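**Review: Hallitz two-finger gripper with replaceable pads, after one season of use**

10/3/25

I bought this gripper from Dandix in January, together with the wrist mount. The set cost 2,025 euros without tax. I use it for sorting and bin picking, mostly with small plastic parts and toy bricks, because they are cheap and do not break. My colleague Sanaa Ouali asked me to write down my experience before she orders the same one, so I share it also for others.

First the good points. The mounting is simple and the screws are of normal size. The fingers are long and become thin at the end, so they can go down between two parts standing close together. The manual is clear, and the force can be set from the teach panel without any extra software. With the first pads I had no complaint.

The trouble started with the second pair of pads. When the surface becomes worn, the gripper still reports "part held" although the part is already sliding. We lost several parts this way during transfer. One fell on the rim of a bin and jumped to the floor, and Marilou Soriano, who was walking by, almost stepped on it. She was not hurt, but I wrote it in our safety book, and I think it was correct to do so.

I looked for the reason during two days. The signal comes only from the motor current and the finger position. It does not feel the slip. If the pad is smooth or dusty, the motor pushes with the same force and the position looks normal, so the controller is satisfied. Flat bricks are less affected. Round and glossy parts are the worst.

There is a second fault, which I consider more serious. After an emergency stop the fingers opened by themselves at restart, four times in one week. The manual says they must stay closed until a release command. Agathe Huet from the Dandix support answered fast and sent a new firmware. After this update I did not see the opening again, but I still keep hands away at restart, and I advise the same to everybody. 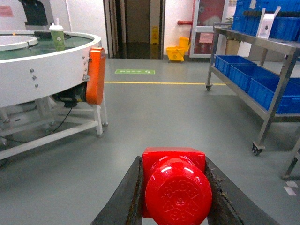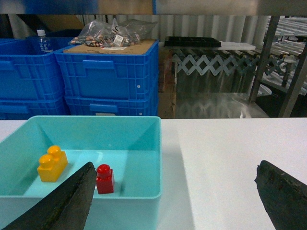
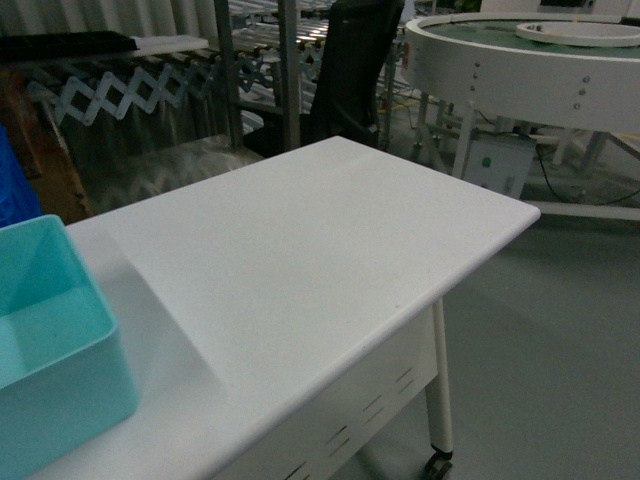 About the spare pads: Dandix sells them only in pairs, and the delivery was slow. I also tried a pair from Hrubý, with a softer material. They hold glossy parts better, but they collect dust quickly and need to be wiped every morning.

My rating is three stars of five. I would give four if the slip problem was mentioned in the manual. If you buy it, order the spare pads at the same time, ask which firmware is installed, and add your own check after each pick, for example a small sensor or a camera. Sanaa will probably order it anyway, with the Hrubý pads.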